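How a Picture Gets onto a Tin Box

A tin box is mostly steel. The steel is rolled into thin sheets and covered on both sides with a very thin layer of tin, which slows down rust. This material is called tinplate.

The picture is printed while the sheet is still flat. At the Hustwood factory, a white coat goes on first, then the colored inks, one at a time. A Vetow box uses six inks. Each ink must land in exactly the right spot, or the picture looks blurry.
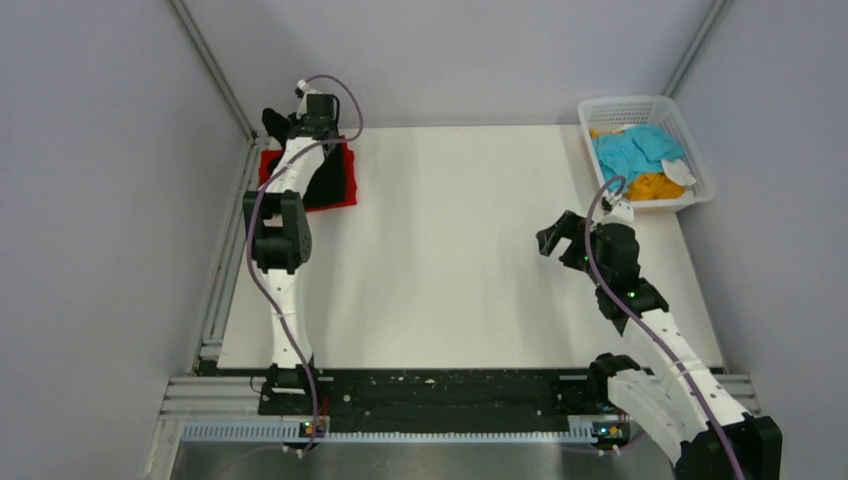

Why is the sheet printed before it is bent?
A printing roller needs a flat surface to press against. Corners and curved edges would leave gaps in the ink.

After printing, the sheet passes through an oven set to 175 degrees Celsius. The heat hardens the ink. A clear varnish goes over the top to protect it from scratches. The press can print up to 60 sheets a minute.

Next, a cutting machine stamps out the flat shapes for the lid, the sides, and the base. Other machines bend the sides and fold the edges together into a seam. Sharp edges are rolled inward. The handle and latch go on last.

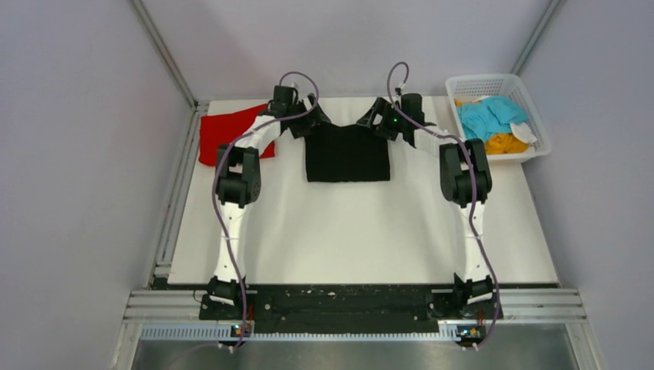

Audrey-Anne Hawthorne asks whether the ink cracks when the metal bends. Inks for tinplate are made to stretch a little, so they usually stay in one piece. A hard dent can still break the varnish, and rust may start there.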